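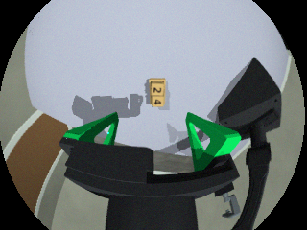

Home | Diary | Notes | Contact
Print this page | E-mail this page

Block day again. I sat down after breakfast meaning to do an hour of it and got up with a stiff neck and a cold cup of tea, so no change there.

For anyone who missed the last entry, I'm still teaching the Praltari arm to stack the number cubes, all in the simulator for now. I hold the hand controller, the arm copies me, the computer writes down every twitch, and later on Raili Kuusisto feeds the whole lot to the learning program and tells me which of my efforts she'd like to throw away (quite a few, usually!). The target for this batch is 646 good runs. When I opened the folder this morning we had 187. I try not to do the sum.

The view I drive from is the one down at the gripper, everything bent round like the back of a spoon, with the two green fingers poking up at you. I hated it the first week. I kept reaching for where a cube looked to be and pinching thin air next to it. Now I've got so used to it that the flat side view looks wrong to me, and I only switch over when I've lost something off the edge of the table.

Putting the 2 on top of the 4 is my favourite, don't ask me why. Come in slowly, stop, let the wobble die out of the wrist, then open both fingers at once and back straight off. If you back off at a slant you take the top one with you. Raili says the stopping is a bad habit and the arm will learn to dawdle like I do – she wants one smooth movement from start to finish. She's probably right, but she does hers with the old Povard joystick and knocks over as many as I do, so we've agreed to mix them together and see whose manners it picks up.

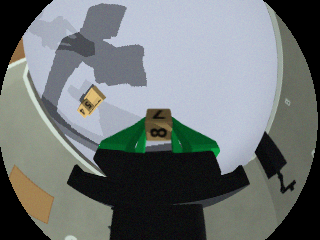 Page last changed: May 29, 2023

The pick-up is harder than it sounds. You want the cube square between the tips before you squeeze, and the arm's own shadow has a way of lying right over the bit of table you're trying to judge. I do like having the numbers, though. With an 8 on its side you can tell straight away which way round you're holding the thing, and I've started muttering them under my breath: five, four, eight on its side, up we go. My sister rang in the middle of it and thought I was doing the bingo.

Anyway, 16 keepers by lunch and then a dreadful run after it, when I managed six and binned the rest. I'd turned the controller speed up to please Raili and I'm turning it down again tomorrow. Also need to ask her about the Eskola grip settings, as the squeeze feels stronger than it did on the last version and I don't want to record a whole batch that way.

If the folder's full by August we get to try it on the real arm over at Rirkmont. I can't wait, and I'm also dreading it a bit. There's no reset button on a real table, you have to get down and find the cube.

Print this page | E-mail this page

Recent entries
- New hand controller, sore thumb
- Raili's list of runs to bin
- Getting used to the round view
- A trip to Rirkmont

Back to top | Older | Newer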